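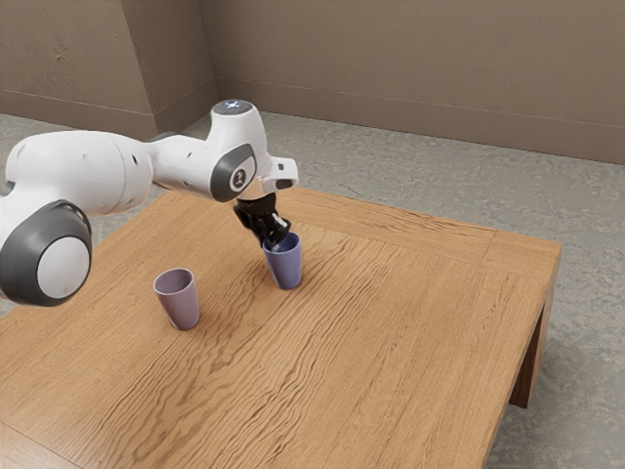 **Drindilach** is a method for training a robot arm to stack cups in simulation. It was developed at the Hulme laboratory and first described in a June report by Jordan Kettle. The method belongs to the wider family of imitation learning, in which a control policy is fitted to recorded demonstrations.

## Task

The benchmark task uses two tapered cups on a wooden table. The arm has to grip one cup by the rim and place it inside the other. Starting positions of both cups are drawn at random at the beginning of each episode. An episode counts as a success if the first cup is nested in the second when the time limit of 80 seconds runs out.

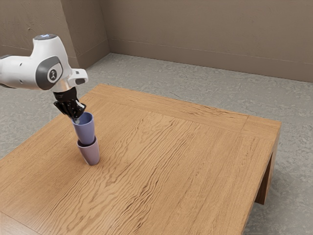

Kettle has said that the reach is easy to learn and that most of the training data is spent on the last part of the motion, when the cup is lowered. Small errors in the grip change the tilt of the cup, and a tilted cup can catch on the rim of the one below.

## Training

The policy is trained on 600 demonstrations made in the Clurkeo simulator. A human operator steers the arm with a hand controller. Failed attempts are left out of the main set but kept in a second file, which is used to train a separate error detector.

Each demonstration is then replayed with small changes to the cup positions. Replays that still end in a nested pair are added to the training set, bringing it to around 2000 episodes.

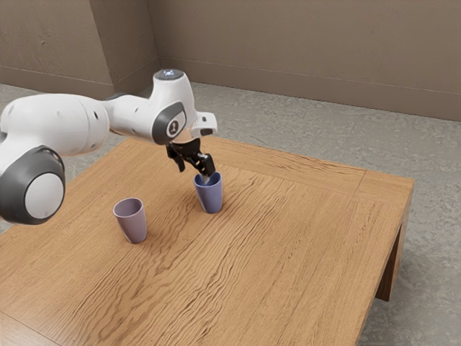

*Source: Hulme laboratory, Drindilach project pages*

The policy outputs a short run of arm motions at a time, then takes in new camera input and plans again. Early versions planned eight steps ahead. Later versions vary the number, using fewer steps when the gripper is close to a cup.

## Camera input

Drindilach takes color images as its main input, with no depth channel. A related method, Bivora, adds depth and needs fewer demonstrations, but takes longer to train.

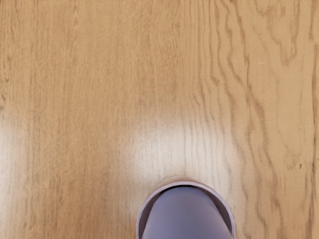 Surface appearance is the main open problem in the published work. Policies trained on a plain gray tabletop did poorly when the table was changed, so the current version uses textured surfaces and varied lighting. A wood top seen from directly above can have a pale patch of glare in the middle that washes out the grain, and strong wavy figure to one side. Both change how the area next to a cup looks to the policy. The report lists reflections as a cause of late or missed grips.

## See also

- Bivora
- Clurkeo (simulator)
- Imitation learning

*Last edited 29/11/2025*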